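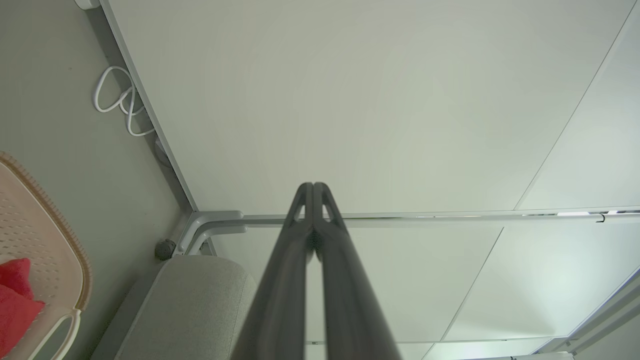
写真で見るウェスゲート共用棟　間仕切りと備品

ウェスゲート共用棟（Wesgate）の共用室は、移動式の間仕切りによって区画を設け、展示、講習、衣類の整理作業、小規模な打合せなどに供しています。本ページでは、間仕切りの足元まわりと、その周辺に置かれる備品を写真で紹介するとともに、利用に際してお問い合わせの多い事項をまとめました。申込みを検討されている団体の方、すでに利用が決まり搬入の準備を進めている方は、あらかじめご一読ください。

備品の配置は利用内容によって異なります。

間仕切りのパネルについて

共用室の間仕切りには、白色系の平らなパネルを用いています。下端には銀色の細い金属製レールが水平に通り、パネルの端部にはL字形の金具が付きます。冒頭の写真では、この金具とレールの取り合い、レールに付いたかぎ状の小さな部品、端部の濃い灰色の丸いつまみをご覧いただけます。

パネルの色を白に統一したのは、改修時の設計を担当したドゥンデル設計室（Dundel）の提案によるものです。改修前の共用室では、寄贈や移管によって受け入れた色も高さも異なるついたてが混在しており、展示を行う団体からは背景として使いにくいとの意見が寄せられていました。現在の仕様に改めてからは、掲示物を用いる講習と、衣類や布製品の展示の双方で利用が増えています。

パネル面への掲示は、当棟が貸し出す専用の掲示用テープに限って認めています。画びょう、釘、両面テープ、スプレーのりは使用できません。掲示物の重量は1面につき300グラムまでとし、これを超えるものは自立式の掲示台をご利用ください。掲示台は申込時に備品欄へ記入いただければ、当日までに室内へ用意します。

パネルの継ぎ目をまたいで掲示する場合は、継ぎ目の両側でテープを分けて留めてください。利用の途中で区画を変更することがあり、その際に掲示物が破損した例がありました。大判の布を張る場合も同様とし、張り方に不安があるときは事務室にご相談ください。

表面の清掃には、事務室に備え付けの柔らかい布を水で湿らせ、固く絞ったものを用います。溶剤を含む清掃用品の持込みはご遠慮ください。筆記具による汚れが生じたときは、その場で落とそうとせず、退出時の点検票に位置を記入してください。

支持脚とキャスター

間仕切りは、灰色の曲線状の脚で支える形式です。脚は床に沿って前後に張り出すため、通路側の区画では足元にご注意ください。

間仕切りの移動は、必ず2人以上で行います。片側のみを押すとレールがねじれ、隣のパネルとの間に隙間が生じます。移動の手順は次のとおりです。

移動の前に、周囲の床にあるかご、電源まわりの器具、配線を移動経路の外へ寄せます。
パネルの両端に立ち、端部の縦枠を持ちます。レールや脚には手を掛けません。
声を掛け合い、両端を同時に動かします。
所定の位置に着いたら、脚が配線を踏んでいないことを目視で確認します。
隣のパネルとの継ぎ目をそろえ、軽く押してぐらつきの有無を確かめます。

区画の変更は事前に提出いただいた配置図の範囲内で行うものとし、当日の変更を希望されるときは事務室の了承を得てください。避難経路に面した位置のパネルは、利用団体では動かせません。該当する位置は、受付時にお渡しする配置図に網掛けで示しています。

床面

共用室の床は灰色のコンクリート仕上げです。改修に際しては床材を張る案も検討されましたが、間仕切りの移動に伴う傷みや、什器の搬入頻度を踏まえ、既存の床を生かすこととなりました。表面には擦れた跡や細いひびが見られます。年に一度、11月の休館期間に床面の点検を行い、補修の要否を判断しています。

床への直接の貼付けは、養生用テープのみ可能です。区画の目印として用いた場合は、退出時にすべてはがしてください。油分を含む材料、染料、絵の具などを使用する講習では、作業範囲の全面に養生シートを敷くことを条件とします。養生シートは利用団体にてご用意ください。

重量物を置く場合は、接地面に敷板を挟んでください。1点あたりの重量が100キログラムを超えるものの搬入には、別途、搬入計画書の提出が必要です。様式は事務室の窓口でお渡ししています。

電源と配線

間仕切りの近くでは、床に置いた電源まわりの器具から各区画へ配線を延ばすことがあります。余った長さのケーブルは緩く輪にしてまとめ、人の通らない側へ寄せるのが当棟での通例です。きつく束ねた状態での使用や、輪にした部分の上に布類を重ねて置くことはお控えください。

延長コードは当棟の備品を優先してお使いいただきます。持込品を使用する場合は、被覆の傷み、差込口の変色、接地線の状態を利用団体の責任者が確認し、受付時に持込機器届を提出してください。届には機器の名称、台数、消費電力を記入する欄があります。

通路を横断する配線には、事務室で貸し出す配線カバーを必ず取り付けます。間仕切りの下を通す場合は、脚とレールの双方に触れない位置を選んでください。配線の経路は配置図にも記入いただいており、図と異なる経路に変更したときは、図の側も修正して再提出をお願いしています。

照明器具や加熱を伴う機器の同時使用については、区画ごとに上限を定めています。アイロン、衣類用スチーマーは事前申請の対象です。これらの機器を使用する区画は壁際に限り、間仕切りのパネルに向けて蒸気を当てることを禁じます。

座具

共用室には、ソファやスツールなど布張りの座具を備えています。展示の休憩席として用いるほか、講習では参加者の手荷物置き場として使われることもあります。座面に直接、刃物、アイロン、飲料を置くことは認めていません。

布張りの座具は、間仕切りとの間に手を差し入れられる程度の間隔を空けて配置します。密着させたままにすると、パネルの下端と座具の側面がこすれて布地が傷みます。利用後は壁際へ戻す必要はなく、受付時の配置に復していただければ差し支えありません。

座面の汚れは、固く絞った布で軽く押さえ、事務室へ連絡してください。こすり洗いと乾燥機器の使用はご遠慮願います。座具の布地は、修繕を委託しているウィネンスカ内装（Winenska）が定期的に点検しており、部分的な張替えも同社が行っています。

衣類用のかご

衣類の整理や仕分けを行う講習では、側面に穴のあいた樹脂製のかごを用います。持ち手のあるもの、縁の仕上げが異なるものなど、形状の違うかごが混在していますが、用途の区別はありません。いずれも講習で扱う衣類の一時置きとして使用し、床面または作業台の脇に置きます。

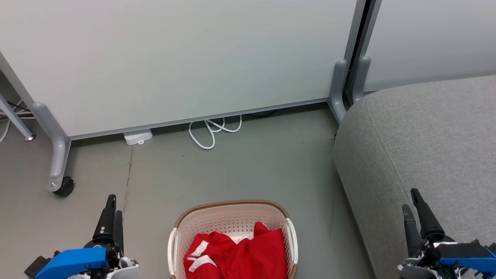
間仕切りの足元と衣類用のかご。かごの中は赤色の衣類。

かごには、縁の高さを超えて衣類を積まないことを目安としてください。持ち上げる際は両側の持ち手を使用し、縁のみをつかんで運ばないようお願いします。かごを重ねるのは中身が入っていない場合に限ります。

利用団体が持ち込んだ衣類をかごに入れたまま一時退室する場合は、団体名を記した札を持ち手に結び付けてください。札は受付に用意しています。札のない衣類は、当日の閉館後に事務室で回収し、忘れ物として保管します。保管中の衣類の引取りには、担当者の氏名と利用日を確認できる書類が必要です。

かごに入れられるのは、衣類、タオル、布小物とします。食品、濡れた傘、工具類は入れないでください。湿った布類を扱う講習では別に水受け付きの容器を貸し出しますので、申込時にお申し出ください。

衣類整理講習のご案内

共用棟では、地域の福祉施設や学校と連携し、衣類の整理を題材とする講習を継続して開催しています。内容は、かごに集めた衣類を取り出して種類ごとに分け、たたみ方をそろえ、再びかごや棚に収めるまでを一連の作業として学ぶものです。講師はロンロン・ドゥー氏（Rongrong Du）が務めています。

講習では、最初にかごの中身をすべて作業台に広げるところから始めます。続いて、上衣、下衣、小物の順に分け、縫い目のほつれやボタンの緩みがあるものを別に取り置きます。取り置いた衣類は後半の補修の時間に扱います。たたむ作業では、袖の折り返し位置を決めるための厚紙の型を使用します。型は受講者が持ち帰ることができます。

ドゥー講師は、たたみ方の美しさよりも、同じ大きさにそろうことを重視して指導しています。棚に収めたときに段ごとの高さがそろい、次に使う人が取り出しやすくなるというのが講師の説明です。縞柄の衣類については、縞の線を折り目の目安に使う方法も紹介しています。受講後の感想では、この方法を家庭でも取り入れたとの声が寄せられました。

受講料は無料ですが、教材費として1人あたり125円をご負担いただきます。教材費には厚紙の型と補修用の糸が含まれます。針、はさみは貸出しを行いますので、持参の必要はありません。持参される場合は、受付で数と種類を確認のうえ、専用の箱に入れて室内へお持ちください。

受講の申込みは、窓口または所定の用紙の郵送で受け付けます。学校単位、施設単位での申込みにも対応しており、その場合は日程を別途調整します。介助を必要とする方が参加される場合は、作業台の高さや通路幅を調整しますので、申込用紙の備考欄に記入してください。

展示での利用

布製品や服飾の展示では、間仕切りのパネルを背景とし、手前に台やかごを配置する構成が多く採られています。白い面を背にすると色の濃い布が見やすくなる一方、光の当たり方によってはパネルの一部が明るく見え、淡い色の布の輪郭が分かりにくくなることがあります。色の淡い作品を展示する団体には、パネルの向きを変えるか、作品の背後に中間色の布を掛けることをお勧めしています。

照明の向きの調整は職員が行います。搬入日の午後3時以降に立会いの時間を設けていますので、展示の配置がおおむね決まった段階でお声掛けください。外光の入り方は時間帯によって変わります。会期前に午前と午後の両方で見え方を確認しておくことをお勧めします。

作品説明の札は、当棟の書式に合わせて作成いただくか、各団体の書式で作成し事前に見本を提出してください。札の位置は床から一定の高さにそろえることとし、車椅子の来場者からも読める高さを基準としています。

織物サークル「ソン」（Song）の展示では、パネルの継ぎ目を作品の区切りに合わせ、各作品の前に糸や端切れを入れたかごを置く構成が採用されました。手に取れる素材と作品を対にした展示は来場者に好評で、他団体からも配置図を参考にしたいとの申出が続いています。同サークルの了承を得て、配置図の写しを事務室で閲覧に供しています。

搬入から退出まで

搬入は裏手の通用口から行います。正面入口からの搬入は、手で持ち運べる大きさのものに限ります。台車は通用口の脇に用意しており、使用後は同じ位置へ戻してください。台車を共用室に入れたままにすることはできません。

入室後は、受付時の配置図と室内の状態を照合し、相違があれば作業を始める前に事務室へお知らせください。間仕切りの傷、座具の汚れ、床の擦れなどは、この時点で点検票に記入しておくと、退出時の確認が円滑に進みます。

作業中の私物は、所定の棚または施錠できるロッカーに収めてください。間仕切りの裏側を物置として使うことは認めていません。配線が通っている区画では特に、パネルの下に荷物や布を押し込まないよう徹底をお願いします。

退出時には、次の事項を点検してください。

掲示物とテープがすべて取り除かれていること。
間仕切りが受付時の位置に復していること。
ケーブルが緩く輪にまとめられ、通路に出ていないこと。
かごの中に衣類や小物が残っていないこと。
座具の上と下に忘れ物がないこと。
養生シート、目印のテープ、糸くずが床に残っていないこと。

点検票には責任者が署名し、鍵とともに窓口へ返却します。閉館時刻を過ぎる見込みとなったときは、その時点で事務室に連絡してください。延長の可否は当日の他の利用状況により判断します。

備品の修繕と更新

間仕切りの金具、つまみ、レールの部品は、緩みや変形が見つかった都度、職員が調整しています。利用団体の側で締め直す必要はありません。部品が外れた場合は、小さなものであっても捨てずに事務室へお持ちください。同じ型の部品は取り寄せに時間を要し、欠けたままではパネルを使用できなくなることがあります。

かごについては、縁の割れ、持ち手の緩み、側面の穴の欠けを点検の対象としています。衣類を傷めるおそれのあるものは使用を中止し、講習以外の用途に転用します。更新に当たっては従来のものと大きさをそろえることを優先し、色や縁の仕上げは問わない方針です。

座具の張替えを予定している期間は、一部の座具を貸し出せないことがあります。該当する期間は窓口の掲示でお知らせします。代わりの椅子を必要とする団体は、搬入の前にお申し出ください。

写真の利用について

本ページの写真を広報物、報告書、授業資料などに使用する場合は、所定の申請書を提出してください。利用団体が自らの展示や講習の案内に用いるときも、同様の手続きをお願いしています。掲載の際は「ウェスゲート共用棟」の名称を写真の近くに明記し、色調の変更や文字の重ね書きは行わないでください。

利用団体が室内で撮影を行うことは差し支えありませんが、他の団体の作品、衣類、参加者が写る場合は、あらかじめ相手方の了承を得てください。三脚や照明機材を使用する撮影は、申込時に撮影計画を添えていただきます。通路上への機材の設置はできません。

お問い合わせ

共用室の利用、備品の貸出し、衣類整理講習に関するお問い合わせは、ウェスゲート共用棟事務室で承ります。窓口の受付時間は午前9時から午後5時までです。配置図の事前相談を希望される場合は、利用内容、参加予定人数、持込機器の有無をまとめた書面をお持ちください。

ページ内の記載事項と窓口でお渡しする利用要領に相違があるときは、利用要領の記載を優先します。

ウェスゲート共用棟事務室　施設利用係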